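Pre-Purchase Checklist: Breakfast Station Arm, Flumside Kitchen

Filled in by Fatos Berisha, November walkthrough, with my comments after each line
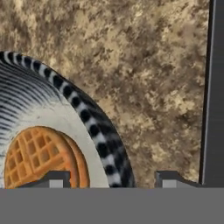 Simulated wrist view, waffle plating task, checkered dish on the stone-look counter.

OK, so this is the sheet I said I'd pass around before we sign anything. I used the same inspection list we use for the mixers and the dishwasher, then added lines for the arm. Marks are OK, FIX, or ASK. If you disagree with one of my marks, write next to it, please don't erase mine!

The two quotes on the table are from Cladenora and Zupan. Gollix never sent theirs, so I've left them out.

SECTION A - REACH AND CLEARANCE

1. Gripper can get to the dish without the body hitting the counter - ASK
The gripper body is wide, and in the wrist view it hides the bottom of the dish. I'd like Cladenora to give us the lowest safe height in writing before we pick a mount.

2. Fixed objects near the work area marked on the floor plan - FIX
There's a tall dark gray upright over on the right side of the simulated counter, right by the right-hand finger. Our plan doesn't have anything drawn there. Either the model is wrong or the plan is, and I want to know which before we pay for a mounting plate.

3. Room for a person to step back from the arm - OK
I measured 55 inches from the mount point to the prep shelf. That's fine by our own house rule.

SECTION B - GRIPPER AND FOOD CONTACT

4. Finger shape suits the food - ASK
The fingers are stepped, kind of like little brackets. They may be great on a box, but I have my doubts about a waffle with a thick crust. Zupan offers softer tips as an add-on for $965 a set. I put one set in the budget and would really like two, so we can wash one while the other is working.

5. Finger surfaces can be cleaned fully - ASK
Each finger has a small lighter square set in near the base. I asked both sellers if that's a pad, a screw cover or just how it's drawn, and I'm still waiting. If there's a seam on the real part, it goes on the nightly scrub list.

6. Food-safe paperwork for anything that touches food - FIX
Neither quote came with it. No paperwork, no deposit.

SECTION C - CAMERA AND DISHES

7. Dish is easy for the camera to find - OK
I like the black-and-white checks on the rim, they stand out nicely from all that tan and brown stone. Our everyday plates are plain white with no rim pattern at all, so I've added a line for new dishes (see Section D).

8. Overlapping items handled - ASK
We've got one waffle with the edge of another peeking out behind it, and that is exactly how ours land on a busy morning. I want to see each seller's arm take just the front one, live, with real waffles. I'll bring the waffles.

SECTION D - MONEY

9. Budget covers the whole setup - FIX
We have $3,000 set aside for everything besides the arm itself: mount, tips, dishes, guarding, and the electrician. With two sets of tips that's $1,930 gone already, and I haven't priced the guarding. So it's tight, and I'd hold off on the dishes until we've tried the camera with the ones we own.

10. Emergency stop within reach of both stations - FIX
The Zupan quote includes one button. We need a second by the griddle - and please don't let anyone tell you it can wait for next year's money.

11. Training time planned - OK
We start at 9 a.m., after the breakfast rush, and everyone on the morning shift goes through it before the arm runs near food.

STILL OPEN

Cladenora: minimum height, finger drawings, food contact papers.
Zupan: same papers, price on a second stop button, demo with overlapping waffles.
Me: check the floor plan against that upright, get a guarding price.

I'll bring the marked-up copy to the next kitchen meeting. Leave notes on the clipboard by the walk-in if you can't make it.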